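Trelledow 44 Dust Cover Sheet

Clear protective film for workshop and storage use. Sold by the roll.
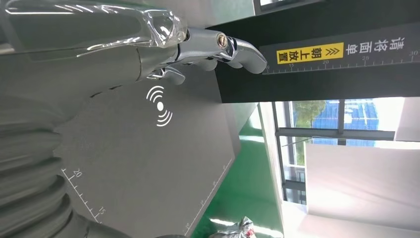

The Trelledow 44 is a light-gauge film supplied flat on a cardboard core. It is meant for short-term covering of furniture, shelving and tools during sanding, painting or storage. It is not a vapor barrier and should not be used under flooring.

Specifications

Width: 44 inches
Length: 200 feet
Color: clear
Core: cardboard, open both ends
Rolls per carton: 2

Use

Cut with scissors or a hooked blade. Overlap neighboring sheets by a hand's width and tape the seam on the outside. Low-tack tape is suitable for painted surfaces; remove it the same day. Do not stretch the film over sharp corners -- fold it double at those points.

Do not place the film near heaters, lamps or open flame. Keep away from children and pets.

Storage

Store rolls on end in a dry room, out of direct sun. Film kept in sunlight becomes brittle and tears along the fold.

Ordering

Part numbers changed in July. Orders placed under the old numbers are still filled. Pallet quantities ship from Duvevbridge; single cartons ship from the Porora counter. For cut lengths or other widths, write to Assunta Sorrentino at the trade desk.

Page revised 2020-10-01

1,180 views | 2 comments | Share

Related items
Trelledow Low-Tack Tape
Qaisi Hooked Blade Knife
Porora Canvas Drop Cloth
Wall Bracket for Film Rolls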